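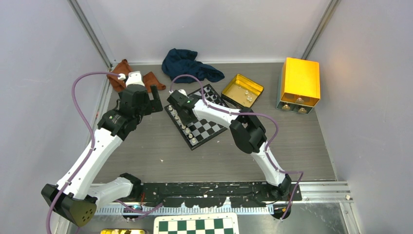
**Week 4 handout - from board state to gripper command**

Read before lab. Bring last week's calibration notes, we use the same extrinsics.

### 1. Where the pieces are

Two separate problems, don't mix them:

- board pose (one transform, changes only if someone bumps the board)
- piece pose (one per piece, changes all the time)

Board pose first. Find outer corners, fit homography, refine. Board is square so the fit alone gives 4 possible rotations - all of them look fine to the solver. Need something else to break the tie. Printed labels if you can read them, else the starting setup. Half the bugs last term were a board rotated by 90 degrees and a planner doing exactly what it was told.

Piece pose: Do NOT snap to the square center. Pieces get put down off center, they lean. Use the square as a prior, then correct from the wrist view.

### 2. Wrist view

Fixed camera picks the square, wrist camera picks the grasp. Handoff at the pre-grasp height, after that the fixed view is only a sanity check, because the arm hides what you care about.
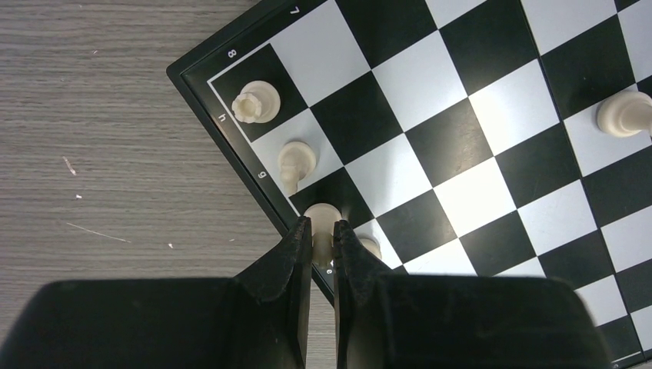
*Photo: Olga Magalhães, Gradholm lab*

Rank pieces along an edge have a neighbor on each side. So jaw direction matters more than jaw width. Closing axis wants to be where both fingertips have free space going down. Score each candidate yaw:

`score = clearance_left + clearance_right - w * wrist_travel`

Start with w small. If the wrist spins the long way round for every piece, raise it. Labels on the border (g, h, 7, 8...) are rotated with the board, so crop and de-rotate before running the reader or you get garbage. A label under the fingers counts as missing, not as wrong. Fenon returns an empty string for it, check for that.

### 3. Two arms, one board

Each arm plans alone = fast, and they hit each other over the middle. Full joint plan = safe and slow. We do the in between thing:

1. split workspace in zones (board, tin, cloth area, parking)
2. an arm has to hold the lock on a zone before entering
3. lock released when the gripper is out, *not* when the motion command returns

Point 3 is where Chunhua Jiang's version and the old Cistlow one differ. Old one released early. Timeout on a lock is 24 control ticks, then the waiting arm backs off to parking and asks again. Keep the backoff random or they will both retreat and both come back foreverr.

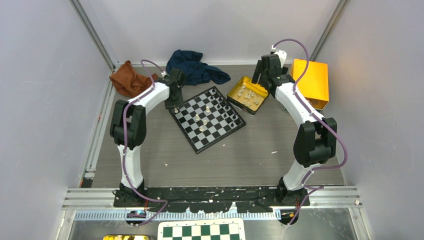
Deadlock case to work through: arm A holds board and wants tin, arm B holds tin and wants board. Fix by ordering, always ask for board before tin, even if you need the tin first. Ugly but you can prove it.

Clear pieces - depth is useless on them, you get the surface behind or a hole. Use the color image, segment on edges and highlights, take height from the piece table. Set `depth_source: table` for that class. Same goes for shiny metal, teh tin lining gives ghost points.

### For lab

- replay the Alarcón log, 300 steps, find where the board lock is held by no one while a gripper is still over it
- write the yaw scorer, plot score vs yaw for 2 pieces, one corner and one mid-edge
- hand in code + plots, no report

Questions to Chunhua, after 2 pm is best.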